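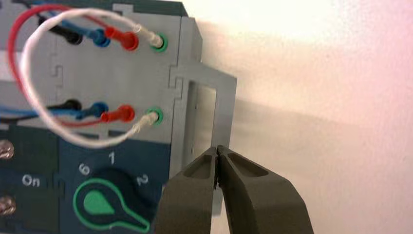 Budget sheet for a two-arm test cell, Hasley bench. Prices from 10/11/24, check em again before you order.

1. Grippers first. Fingers wear out – spare set is 105, get two.
2. Task board. Want buttons, a toggle, a knob and plug leads all on one. Allow 900.
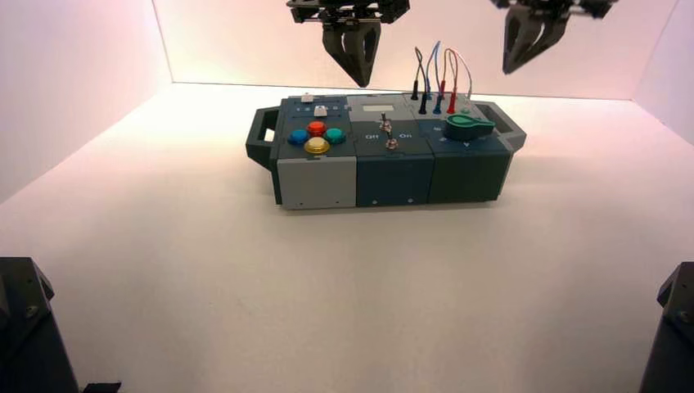

3. Walls and top. Plain white, 50 a panel. Dont skip.
4. Add it up. Ours hit 3,502 without the arms – leads went over, so pad that line.
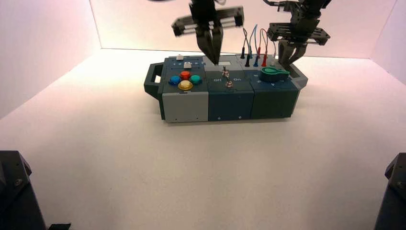
*Both grippers over the task board, Hasley bench.*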